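The Tomden Turntable, One Month In

September 26, 2025

I held out on buying a new turntable for a ridiculously long time. My old one came from my uncle's den, had a lid that wouldn't stay up on its own, and ran a hair fast, so every singer I love sounded like they had a bus to catch. I got used to it! Then in August the belt gave out halfway through side two of a gospel record I'd been saving for a rainy afternoon, and I figured that was my sign to go shopping.

I ended up with the Tomden, the basic belt-drive one with the built-in preamp (there's a fancier model without it, but I'd have had to buy a separate box and I am not ready to be a separate box person). I got it at Rajput, the audio shop over in Prestilton, where Umesh Dixit let me play three of my own records on the floor model before I handed over any money. Try getting that from a website.

Setup took me most of an evening. The manual is 12 pages, and the part on balancing the tonearm is one paragraph and a drawing that could be a tonearm or could be a fishing rod. You slide the counterweight on, turn it until the arm floats level, zero the little dial, then turn the whole thing to the tracking force for your cartridge. Simple enough when I type it out. I did it four times. The first time I'd left the stylus guard on, so the balance was off the minute I removed it, and the second time I turned the dial along with the weight and had to start over.

The belt was already looped on the inner ring of the platter, with a ribbon to pull it over the motor pulley. Lovely touch, whoever thought of that.

So how does it sound? Really good for the money. The first thing I put on was a soul compilation I've owned since college, and there's a tambourine on the opening track that I swear I had never heard before. Bass is fuller too, and the speed is right, which took some adjusting on my part - a couple of my favorite songs now feel slow to me. Voices are where it does best. If you mostly listen to acoustic stuff, folk, old country, small-group jazz, you're going to be very happy.

Loud rock is a little more mixed. On crowded records the top end gets splashy, especially toward the middle of a side where the grooves get tight. My friend Meenakshi Chaudhary, whose ears are a lot pickier than mine, says that's the cartridge it ships with and that a better stylus would clean it up. She's probably right. I'm going to wear this one out first.

The built-in preamp is fine. I tried it against the phono input on my receiver, switching back and forth like a crazy person, and the receiver was slightly warmer and slightly quieter between tracks. If your receiver has a phono input, use it, and remember to flip the switch on the back of the Tomden or you'll run it through both and get a horrible blast of mush. Ask my cat.

Now the complaints. The feet are too hard. I live in an old house in Wadbridge with bouncy floors, and for the first week I couldn't walk past the thing without the needle hopping. I moved it to a heavier cabinet against the outside wall and that fixed most of it, and a $25 set of squishy feet fixed the rest. I do wish the money for those had come out of Tomden's pocket and not mine.

There's also no auto-stop. When the side ends, it sits there going shhh-tick, shhh-tick until you get up. I have fallen asleep on the couch twice now and woken up to it. The fancier model doesn't have auto-stop either, so at least I'm not missing out.

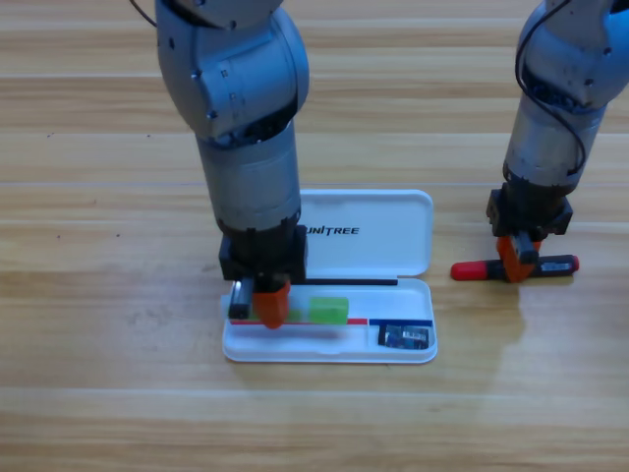 And the dust cover! It looks great, it stays up by itself (luxury), but it collects fingerprints like nothing I've ever owned, and the hinges are stiff enough that you feel the whole unit lift a little when you open it. I've started holding the base down with my other hand. You stop noticing after a while, but I wouldn't want a kid yanking on it.

A few people have asked whether they should get this or hunt for something used. My neighbor Edivaldo Honorato has a shelf of vintage decks he fixed up himself, and he'd tell you to go used every time. If you can solder, listen to him. I can't, and I wanted something with a warranty and a belt I could order without writing to a stranger. The Tomden's warranty is two years, and when I emailed them to ask about the tracking force I got an answer the next morning from a person named Reshma Matlala, who was very patient about my fishing rod comment.

I've played about 5 records a day on it since I brought it home, more on the weekends, and I've pulled out albums I hadn't touched in years. I even went back to Rajput and came home with a beat-up copy of a big band record that Umesh had in the bargain bin. It crackles like bacon and I love it.

Four stars out of five from me. It loses one for the feet and the manual. Next up is a proper record brush, and if anybody has a favorite, please tell me in the comments, because the one I've got just pushes the dust around.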